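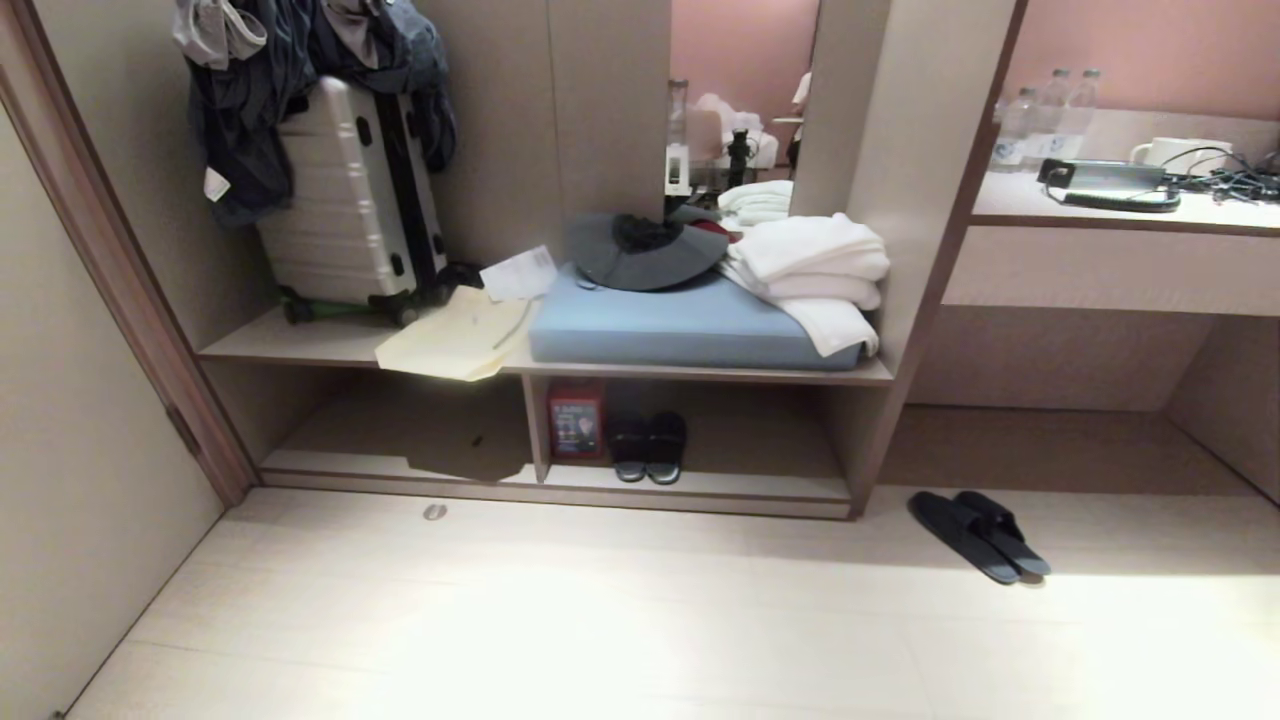 Room Equipment Planning, Guest Floors

Posted 10/6/19

We are planning what to buy for the housekeeping automation trial, and this gallery page goes with the budget sheet. The property is the Cifuentes, which has the same built-in furniture in every room on the two upper floors. Radek Jelínek put the equipment list together and Zuzana Čierny is handling the quotes. The notes are grouped by the part of the room the equipment has to work in. Comments go to Zuzana before the end of October.

Bench and shelf
The long bench shelf is where guests put everything. A hard-shell suitcase stands at the left end with dark clothing heaped over it, and a cushion takes up the middle. Our rule for the trial is that guest clothing and luggage are never touched by a machine, so we are not paying for a gripper that can lift a suitcase. That took the payload requirement down a class.

Towels
Folded white towels are stacked on the light blue cushion, with the end of one hanging over the front. Towel handling is the first job on the list. Wikport quotes a soft two-finger gripper at 225 per set of replacement pads, and Radek wants two sets in the first order. Folding is out of scope. The arm would pick up and put down towels that are already folded, and the laundry keeps doing the rest.

Paper
A pale yellow sheet or folder droops over the front edge of the shelf, with a small printed paper propped above it. Paper stays where the guest left it. If the vendor's software can't be set to leave it alone, we need to know before signing, and the question has gone to both bidders.

Mirror
The wardrobe has a tall mirror behind the bench, and it picks up a reflection of a white towel just above the stack. Depth cameras can have trouble with mirrors. Grundix offers a second sensor as an add-on and Pulidix includes one in the base price, so compare the totals and not the first line of each quote.

Lower compartment
The open space under the bench is close to floor level. A small red box and a pair of black slides are in there now. An arm mounted at counter height won't reach this far down without a lift column. The column is 3,000 on the Grundix quote — the largest single option we have been offered. Zuzana has asked for a price without it, with the lower compartment left to staff.

Floor
Light tile, a second pair of black slides lying at an angle, and a small round metal stopper near the base of the unit. The base has to go around all of these. The tile also reflects a good deal of light, so we want the floor sensors tested in a bright room and not only at the vendor's shop.

Desk counter
Three clear plastic water bottles, a white mug and a tangle of black cables share the counter. Restocking water is the second job on the list. Cables are the problem here, and a clip strip under the counter edge is cheap enough to go on the maintenance budget. We would fit 17 rooms to start.

Still open
Service contract length, where the unit charges overnight, and whether spare pads can be kept on site. Radek would like to lease for the first year. The lease figures from Pulidix have not come in yet.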